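La mesa blanca de Aqeel Bajwa - Revista Rodomano - Oficios y casas

La primera cosa que Aqeel Bajwa me pide cuando entro en su taller es que no apoye el bolso. Lo dice con amabilidad, pero lo dice dos veces. En el taller de la calle Busent hay estanterías llenas, dos sillas con ropa encima y un suelo donde es necesario mirar antes de dar el paso. La mesa es otro asunto. La mesa es clara, lisa, y Aqeel la defiende como otros defienden un jardín.

Vine a verle el 4 de enero, cuando muchas personas ordenan su casa con la energía del año nuevo. Yo quería escribir sobre superficies. Me explico: en nuestras casas hablamos mucho de muebles y poco de lo que los muebles nos ofrecen por arriba, ese plano donde se corta, se escribe, se dobla, se deja el correo. Aqeel restaura y pinta tableros desde hace muchos años, y por sus manos pasaron, según su cuaderno, 47 mesas solamente en la temporada última.

Me enseña el cuaderno. Cada mesa tiene una página con su apellido, como si fuera un paciente. La mesa Royer, por ejemplo, llegó con cercos de vasos y una quemadura de plancha. Fue lijada tres veces. El dueño quería conservar la quemadura porque era de su abuela, y después cambió de opinión, y después volvió a la primera idea. En la página hay una línea tachada por cada cambio.

"El blanco puro cansa", me dice Aqeel mientras busca un muestrario. Él prefiere un blanco con algo de gris. Con la luz de la mañana parece frío y por la tarde se calma. En su muestrario hay 33 tonos, y confieso que yo distinguía quizá la mitad. Él los distingue todos, también con las gafas en la frente. El que más le piden lo llama Calance, por el pueblo donde vivió de joven, y no ha querido decirme la mezcla.

Una superficie clara tiene su carácter. Enseña el polvo oscuro, las migas, un hilo de la manga. Mi colega Gaspard Collet, que ha leído este texto antes de la imprenta y tiene en su cocina una mesa de nogal muy oscura, opina que esto es un defecto grave. Aqeel opina lo contrario: lo que se ve, se limpia. Estuvieron discutiendo por teléfono durante un buen rato y creo que los dos quedaron contentos.

El método de limpieza que usa en el taller es sencillo y lo copio como me lo dictó. Primero un paño seco, siempre en la misma dirección. Después un paño apenas húmedo, bien escurrido, con una gota de jabón neutro. Luego otra vez seco. No usa esponjas con la cara áspera ni productos con alcohol. Para las motas que quedan pegadas utiliza la uña del pulgar, envuelta en el paño. Una vez al año, en abril, da una mano fina de acabado y deja la mesa en reposo 72 horas, sin nada encima, "ni las llaves, ni el gato".

Le pregunto por el precio de una mesa así. Depende del tablero, responde, y también de la paciencia del cliente. Un tablero pequeño, de 56 centímetros de fondo, puede estar listo en una semana si el tiempo es seco. Los grandes tardan más y ocupan el taller entero, de manera que él come de pie.

Antes de despedirnos bajamos un poco la persiana. Aqeel quería mostrarme cómo la superficie recibe las sombras, que sobre este gris casi blanco tienen el borde blando. Nos quedamos un momento mirando. Después encontró una mota, sacó el paño del bolsillo y yo recogí mi bolso del suelo.
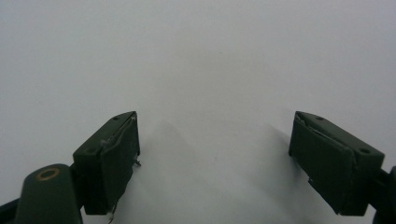
Sombras suaves y unas pocas motas sobre el blanco grisáceo.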